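From: In-ho Seok
To: urnis-users
Date: 2023-06-03
Subject: Re: Kraft paper as a bench and floor covering, 551 mm roll

> We switched the packing room from vinyl sheet to brown paper in
> December. The 551 mm roll fits the Yook dispenser but the paper
> curls at the ends and the tape lifts within a few days. Is anyone
> using a heavier stock? Also, does Vuvon still sell the narrow core
> adapter?

Curl is mostly a matter of how far down the roll you are. The last part of any roll was wound tight around a small core and keeps that shape. I cut sheets a day ahead, turn them curl side down and leave them flat under a board. Reverse-rolling by hand works too, but it creases the lighter stock.

On weight: we tried two grades from Brullex. The lighter one tears where a chair leg or a box corner drags across it. The heavier one holds up, but it does not fold cleanly over a bench edge, so score it first with the back of a knife. I would use heavy on floors and light on benches.

On tape: paper tape sticks to paper very well and to sealed concrete poorly. Wipe the floor, let it dry, then run the tape half on and half off along the full edge. Short tabs at the corners will lift every time. Where two sheets meet, overlap them by 32 mm and tape only the upper one – a butt joint opens up as the paper takes on moisture and shrinks back.

I can't answer for Vuvon. My adapter is an old one, part 367 on the Urnis list, and it needed a turn of tape to stop it from slipping in the core.

Remaining points, numbered so they can be answered separately:

1. Storage. Keep rolls on end, off the floor, in their wrapper. Damp edges go wavy and stay that way.

2. Color. Brown gives less glare than white under overhead lights, and small parts in strong colors are easy to find on it. Grey parts are fine too.
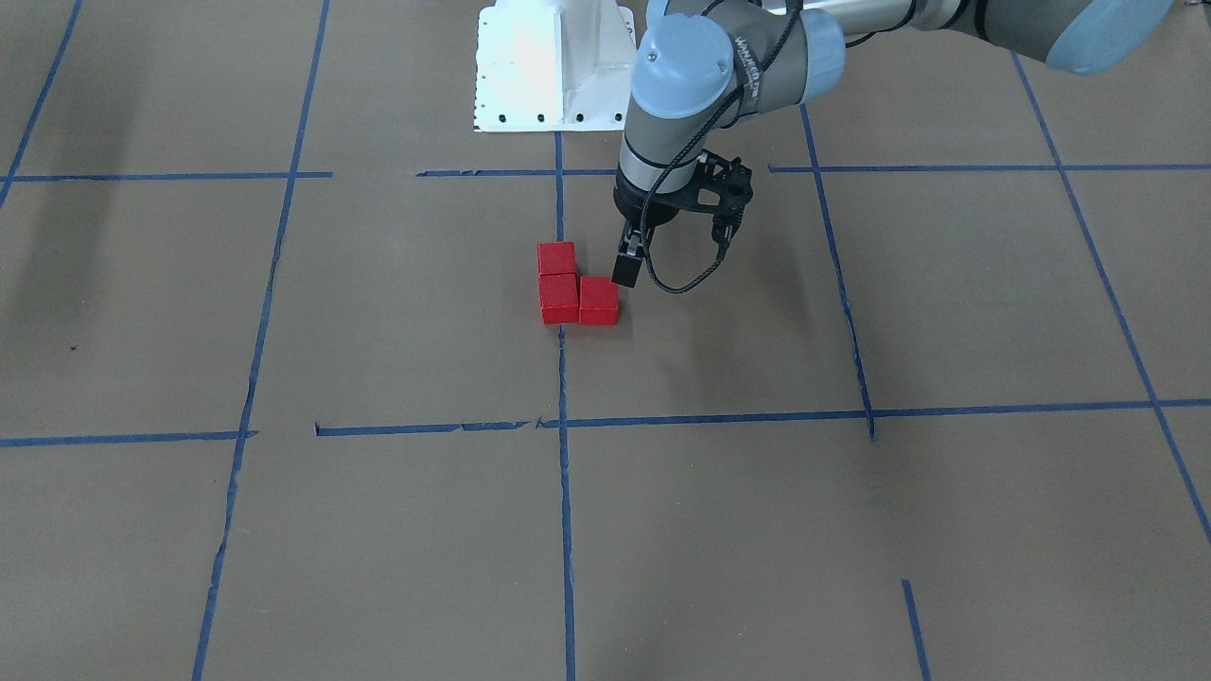 3. Disposal. Ours goes in with cardboard if it is clean. Pull the tape off the floor side first and roll the sheet inward so the grit stays inside.

In-ho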